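Household Practice 4: Clearing the Kitchen Table
Handout for Session 2, Room 19
Instructor: Zuzana Skála

Please read before class. Those of you who read the last handout during class were easy to spot.
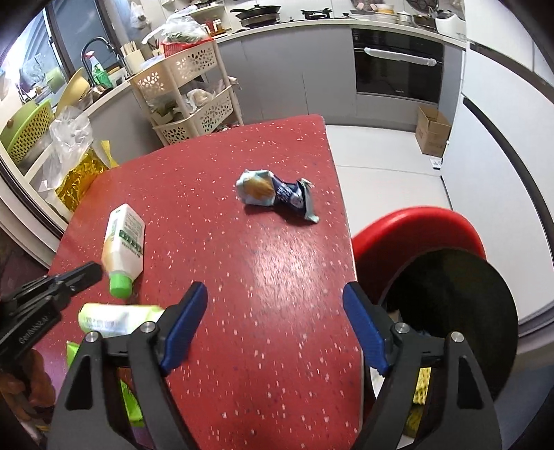

Last session we did cupboards, which have doors and can therefore be lied about. A table has no doors. Whatever a household hasn't decided on ends up there, and by the end of the week the table is a fairly accurate record of every small decision that got put off. We'll use the word "drift" for this. It comes from Mitsuko Matsuda's course notes, the ones we still call the Hirano notes, and it means anything on a surface that was set down on the way to somewhere else.

Kinds of drift

Matsuda sorts table drift by what has to happen to it next. I've kept her headings and dropped the fourth, "sentimental," which took up a whole session last October and ended with a debate over a gravy boat.

Spent. Wrappers, empty packets, twist ties, the little plastic tab from the bread. A snack wrapper is the classic case. It is crumpled, which is the owner's way of saying they are finished with it, and then it is left on the table, which is the owner's way of saying they aren't. Spent things go first. Do not smooth them out and read them.

Live. Squeeze bottles, tubes, anything with a cap and something left inside. These have a home in the refrigerator or on a shelf and need only to be walked there. A bottle lying on its side gets its cap checked before it is picked up. I learned this on a white shirt.

Unclear. Small packets of sauce, soft tubes with the print facing down, a bag that could be full or could be full of other bags. Pick it up, turn it over, decide. You get one turn. If you put it back on the table "for now," it has become drift again and you are the one who drifted it.

Order of work

1. Spent items, straight into the bag. Take the bag to the table. Carrying wrappers across the room one at a time is exercise, and this is a different course.
2. Live items, grouped by where they live, then carried in one trip per place.
3. Unclear items, one turn each.
4. Wipe. Start at the far edge and come toward yourself.

A note on speckled tabletops. They were invented by someone who understood families. White flecks on red will hide salt, rice and most of a cookie, and a shiny patch under the light hides the rest. Wipe by feel. Run a dry palm over the surface afterward and believe the palm.

Baskets and carts

Several of you wrote in your logs that you had "moved things to the cart." I'd like to discuss this. A rolling cart with three tiers is a fine place for produce and a poor place for guilt. Onions and potatoes low down, greens on top where you will notice them wilting. Plastic bags tend to colonize whichever shelf is left, so give them one container and stop when it is full. The same goes for the counter: a colander may wait there between uses, but a basket that waits there will be filled by morning.

The Milach method (everything into one large basket, sort later) is in the reader on page 19. You should know it exists. I've never met the "later."

For next time

Clear one table at home and log it under the three headings. Don't tidy beforehand; I can tell. Write down the one item you turned over twice and where it finally went.

Reading: Matsuda, "Surfaces," in the Redby reader. Skip the appendix on doilies unless you have doilies.

Logs go in the tray outside my door. The tray is a surface. Please put nothing else on it.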